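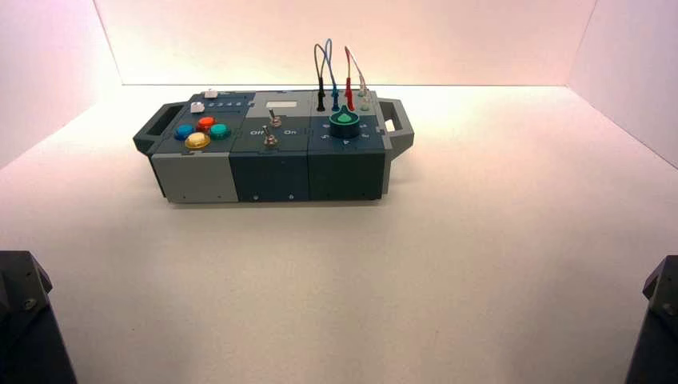 Aarne Juntunen teje ryijys, las alfombras finlandesas de pelo largo, desde hace 15 años. Me recibe en su taller de Skutano y lo primero que me ofrece es café, después una silla muy baja. «Mi abuela las usaba como manta», dice. «El pelo se ponía hacia abajo, contra el cuerpo. En la pared se colgaron más tarde.»

Le pregunto por la lana. Compra casi toda en Honkanen, hilada en dos cabos, y la tiñe él mismo en diciembre, cuando hay menos encargos. «El rojo de rubia es difícil. El año pasado hice 12 baños y me quedé con siete.» 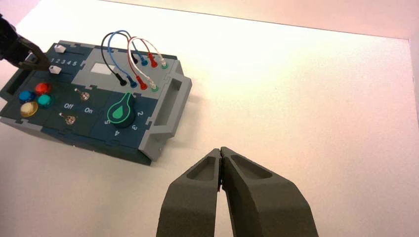
Sobre los nudos habla con más calma. Emplea el mismo nudo simétrico que se conoce en Turquía, pero deja muchas pasadas de trama entre una fila y otra - así el tejido queda flexible y pesa menos. Su pieza más grande, vendida a un hotel de Zillside, tiene 453 filas.

«Urho Ruotsalainen me enseñó a no cortar el pelo demasiado igual», recuerda. «Él decía que una ryijy muy recta parece un cepillo.» Ahora prepara otra en grises, para su hermana, y todavía no ha decidido el borde.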